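Suturing data working group — minutes, March
Bamorance building, room 14, 9.30 am
Chair: Arnout Lambrechts
Apologies: Hermans

1. Last minutes
Accepted. The action on glove stock is still open.

2. Collection so far
Skernimness site reports over 300 recorded stitches against a target of 4000. Chair asked where the 4000 came from. It was in the funding bid and has not been tested since. Two members doubt more of the same will help — most of the recordings come from one operator, on straight cuts. Chair would sooner see 21 awkward ones than another month of tidy ones.

3. Labelling
Justau offered to label start and end of each stitch automatically. Group not convinced. The trial run marked pauses as finished knots. Hand labelling continues until Justau can show its error rate on our own recordings.

4. Wrist view 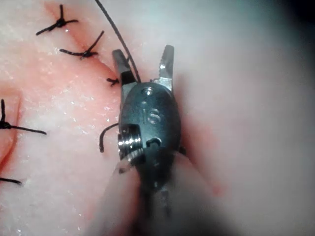
Labellers disagree on when a grasp begins. One goes by the jaws closing, the other by the thread going tight, and the learner has been fed both. With the jaws spread in a V and the black thread running down beside the left one, neither rule settles whether the thread is held. Chair said a model trained on that will learn our arguments. Moved that unclear grasps get their own label. Carried, one against.

5. Actions
Lambrechts — written rule for grasp start
Hermans — second operator, curved cuts
Skernimness — hold new recordings until the rule is out

Closed 10.40 am.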